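Drullora House Residents' Association
Minutes of the Regular Meeting, July
Ground Floor Common Room, 7:00 p.m.

Present: Atieno Lukumay (Chair), Akinyi Mosoti (Secretary), Subira Mussa, Bakari Magesa, Idrisa Khaemba, and residents as listed on the sign-in sheet.

Apologies: Received from the managing agent, Kelletier Property Services, who sent a written report in place of attending.

1. Call to order and approval of previous minutes

The Chair called the meeting to order at 7:04 p.m. The minutes of the previous meeting were read. Mr. Khaemba asked that item 6 be corrected to show that the side gate on Mason Street is locked at 10:00 p.m., not 11:00 p.m. With that correction the minutes were approved.

2. Matters arising

The lobby mailboxes have been relabeled. Two residents reported that their names were misspelled and were asked to give the correct spelling to the Secretary in writing.

The broken handrail on the rear stairs has been repaired. Mr. Magesa inspected it and found it firm at both ends. The paint does not match and the matter was left there.

The letter to the neighboring building about early morning deliveries has been sent. No reply has been received. The Chair will write again before the next meeting.

3. Report of the managing agent

The written report from Kelletier was read aloud by the Secretary. The elevator passed its inspection. The boiler will be serviced before the heating season, and residents will receive notice of any loss of hot water. The agent asked that bicycles be removed from the second floor landing. Ms. Mussa noted that the same request was made last year and that the bicycles in question belong to a household that has since been offered space in the basement. The Chair agreed to speak with them directly.

A resident asked why the report did not mention the leak above the laundry room. The Secretary confirmed that the leak had been reported by telephone and by email. It was resolved that the Secretary write to Kelletier asking for a date for the repair.

4. Shared kitchen

The Chair opened discussion of the rules for the shared kitchen, which were last revised before several of the current households moved in. Ms. Mosoti had circulated a draft ahead of the meeting. Comments were received from the third and fourth floors.

The draft asks residents to wash, dry and put away their own dishes on the same day they are used, to label food kept in the refrigerator, and to leave the counters clear for the next person at the end of the evening. Items kept out for general use, such as the French press and the pitcher, may stay along the back wall.

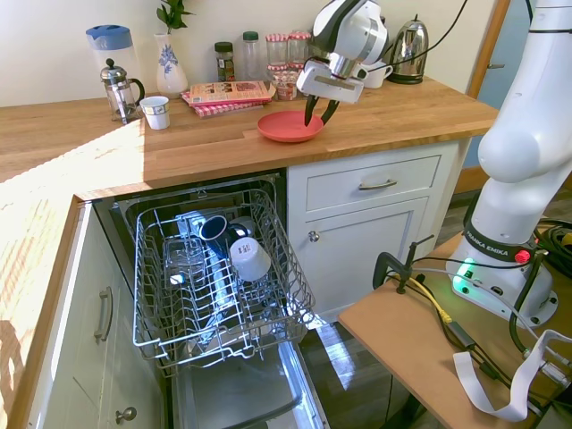
Who may reserve the shared kitchen for a private gathering?

Any resident whose account with the association is in good standing may reserve it, by signing the book in the lobby and leaving a deposit of $25 with the Secretary. The deposit is returned once the room has been checked the following morning.

Mr. Khaemba asked whether reservations could be limited on holidays, when demand is highest. After discussion it was agreed that no household may hold the same holiday two years in a row. Ms. Mussa asked that the rule be applied from the coming year, so that reservations already in the book are not disturbed. This was accepted.

Mr. Magesa raised the matter of food left in the refrigerator without a label. The draft allowed it to be thrown out after one day. Several residents considered this too strict, and the period was changed to 2 days. Food that has plainly spoiled may be thrown out at any time.

Motion: That the revised kitchen rules be adopted as amended. Moved by Ms. Mosoti, seconded by Mr. Magesa. Carried, with 2 residents opposed.

The Secretary will post the adopted rules on the kitchen door and place a copy in each mailbox.

5. Courtyard planting

Ms. Mussa reported on the courtyard beds. The soil along the north wall is poor and the shrubs planted there have not done well. She proposed replacing them with ferns and requested $200 from the general fund for plants and compost. Mr. Khaemba asked whether the drain in that corner should be cleared first. Ms. Mussa agreed that it should, and offered to arrange it with the agent before anything is purchased.

Motion: That the sum requested be approved, to be spent after the drain has been cleared. Moved by Mr. Khaemba, seconded by Ms. Mosoti. Carried.

Residents are reminded that the courtyard hose must be turned off at the wall and not only at the nozzle.

6. Noise

One written complaint was received concerning music late at night on the fourth floor. The Chair has spoken with both households. Quiet hours remain 10:00 p.m. to 7:00 a.m. No further action was taken.

7. Other business

A resident asked whether the front door could be fitted with a slower closer, as it shuts hard and can be heard in the first floor apartments. Mr. Magesa will ask the agent for a price.

Ms. Mosoti asked that anyone holding a spare key to the storage room report it to her, as the key list is out of date.

8. Adjournment

The meeting was adjourned at 8:35 p.m. The date of the next meeting will be posted in the lobby.

Respectfully submitted,
Akinyi Mosoti, Secretary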